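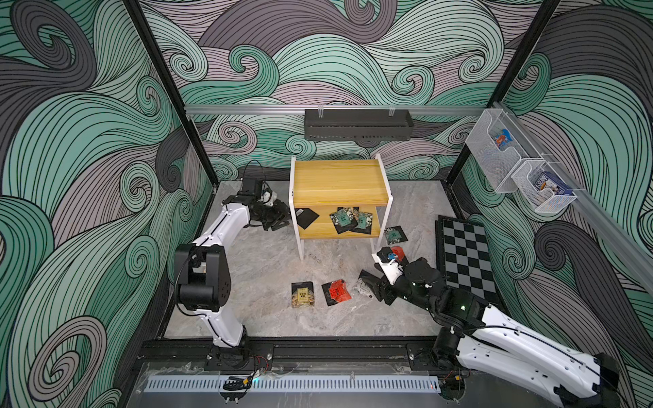 The Ledis two-tier shelf is for people who own more snacks and tea than cupboard. It has wooden shelves, white metal legs and no opinions about your wallpaper. The top shelf can stay bare while the green-and-black packets pile up on the lower one, a system we recommend to anyone who plans to get to the rest of the floor later.

Item 479. Ships flat from Skukevham with 2 spare screws, which you will lose. Tea goes up top if you want guests to notice the white peony.

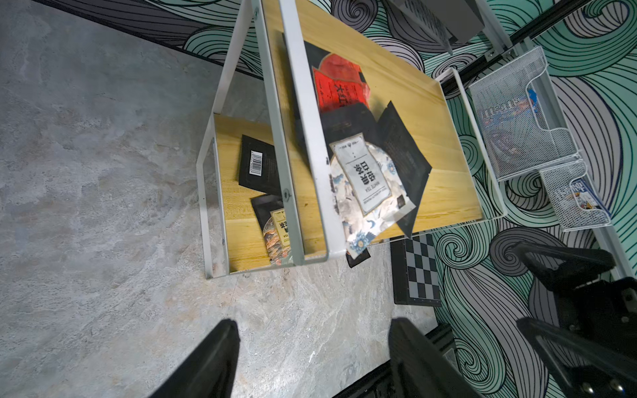
Araceli Cervantes writes that hers has held oolong and crackers since August and that the lower shelf is where good tea gets forgotten.

Also sold in the taller Rirus size, item 208.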